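# nodgate-fold

Data card + readme for the student robotics club's laundry task. Two arms, one pile of clothes, lots of bad grasps.

Status: usable, still adding. Last edit 6th December (Volkan)

## What's in it

- 2153 episodes, teleoperated, two arms
- 112 held out for test, don't train on these please
- 40 episodes flagged "messy", operator gave up partway. Kept on purpose
- wrist view, joint states, gripper width, operator ID (initials only)
- one text label per episode, e.g. "pick up the jeans by the waistband"

Goal for the spring demo is 3000. We'll see.

## Clothes

Mostly jeans, t-shirts, towels. Jeans are the hardest by far, the thick seams push the fingers open and the legs fall wherever they want. Light denim is also worse than dark for our segmentation, the stitching gets picked up as an edge. Rainer has a fix half done on the `yuksel` branch (named for the Yüksel lab bench, don't ask for it in an issue, just pull it).

## Getting started

```
pip install -r requirements.txt
python fetch.py --split train
python replay.py --episode 17
```

fetch.py needs the club password. It's pinned in the channel. Replay works without the arms plugged in, real hardware needs `--live` and one person on the stop button. ALWAYS. Even for short tests.

## Collecting new episodes

1. Home both arms, check the cables have slack at full reach
2. Drop the garment, don't arrange it
3. Start recording BEFORE moving anything
4. One operator per arm or one operator for both, write down which
5. Label right after, not at the end of the night

Discard if an arm hits the counter hard. Failed grasps stay in.

## Known problems

- Gripper width drifts on the left arm after a long session. Rezero it
- Timestamps in the November batch are off between the arms. Use `sync_fix.py`, it gets most of them
- Some labels say "pants" and some say "jeans". Same thing, havent merged them
- Glossy fingers give highlights, depth is junk near the tips
- Zallier loader is old, only reads the first camera

## Baseline

Trained the small Jiltivska policy on the full train split. Good at getting hold of fabric, bad at letting go at the right time. Handing over between arms mostly doesn't work yet. Numbers go here when Rainer reruns it with the fixed timestamps.

## License / contact

Free for class and club use, ask first for anything else. Volkan Ersoy for data, Rainer Kettler for code. Open an issue if its a bug, message us if you want to come collect.

---

6 shares · 3 comments

**mkt_fold:** replay.py crashes on the messy ones, is that known?

**Volkan Ersoy:** yes, pass `--allow-short`, will add to the readme

**dunja:** can first years sign up to operate or is it full

Recent

- nodgate-fold: sync_fix notes
- Gripper pads, what we tried
- Club arm booking rules
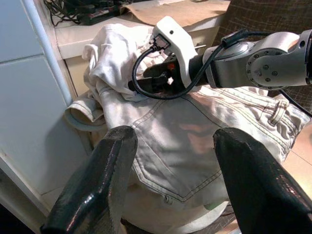
Also if you add episodes with two arms on one garment, write in the label which arm grabs first. Half of the old ones dont say and we're going back thru them by hand.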